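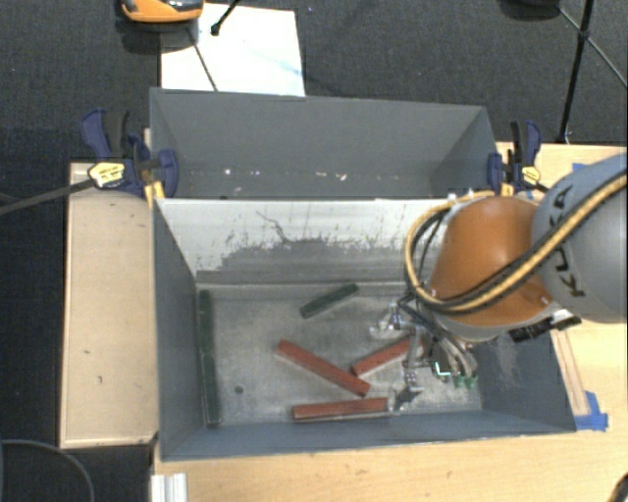 About us

Eglītis is a packing and sorting company in Orkthorpe. We take in small parts from manufacturers, sort them, count them, put them into kits and send them out again. If you have ever opened a box of flat-pack shelving or a children's building set and found all the pieces in the right little bag, a firm like ours did that, and we're proud of how often the bag is right.

We started as a two-table operation in a rented unit behind the bus depot. Today 86 people work here, on two shifts, and we handle up to 3,506 kits a day in the busy weeks before the holidays. A lot of our people have been with us for more than 10 years, and several families have two generations on the floor!

How we work with robots

For most of our history, bin picking was done by hand. You stood at a deep bin, leaned in, picked a part, turned, placed it, and leaned in again. People got very good at it and very sore from it. Shoulders and lower backs were the main reason anyone asked to move to another job, and we lost good pickers that way.

So we started a project called Ova. The idea was simple: let a robot arm do the reaching into bins, and let the people who know the parts decide how it should be done. We began with plain blocks in plain gray bins, long before we tried a customer's parts, and we still go back to blocks whenever we change something. They are cheap, they don't mind being dropped, and you can set up the same awkward pile again and again. A block lying flat against the wall of a bin is a surprisingly hard thing for a gripper to get hold of. Any of our pickers could have told you that (and several did, loudly, in the first week).

That's the part we enjoy most about this work. Every one of our robot operators came from the picking floor. Tarmo Urbonaitė spent years at the hardware bins and now leads the Ova team. When a part keeps getting stuck in a corner, Tarmo goes and picks it by hand for a while, watches which finger goes where, and then comes back and changes the approach angle. It's slow and it's fun to watch - there is usually a small crowd at the end of the shift.

What has changed for people

The biggest change is the leaning. Ova cells now take on the deepest bins, and people have moved to waist-height tables where they check kits, repack odd ones and deal with the parts that a robot can't manage yet. Thin washers are still ours. So is anything in a soft bag, and anything that arrives tangled.

Jobs have new names and some of them have new pay grades. We agreed at the start that nobody would lose hours to a robot cell during the changeover, and we put that in writing before the first arm was switched on. Operators get paid training time, 1,374 hours of it so far across both shifts, and anyone on the floor can sign up, including people who have never used more computer than a phone. We run the first session with no computer at all. You stand next to the cell with the stop button in your hand and get used to how the arm moves.

It hasn't all been smooth. The night shift felt left out of the early decisions, and they were right. Since June they have had their own cell and their own say in what it picks. Some people miss the old rhythm of the bins and the talk that went with it, so we put the checking tables face to face, and the talk has come back. It may even be louder now.

Where we're going next

Our second building, at Norstead, will have room for more cells and a proper training area with windows. The layout was drawn by the people who will work in it, on a big sheet of paper taped to the canteen wall, with plenty of crossing out. They asked for wide aisles, lower shelves and a place to sit down near the kettle - all three are in the plan.

Come and see us

We like visitors. School groups, other small firms thinking about automation, former colleagues, the plain curious: everybody gets safety glasses and a walk around the floor, and you can ask the operators anything you want. Ring the front office in Orkthorpe to pick a day. Mornings are best, when both shifts overlap and there's someone free to show you a cell up close.

Page last updated 5 Sep 2019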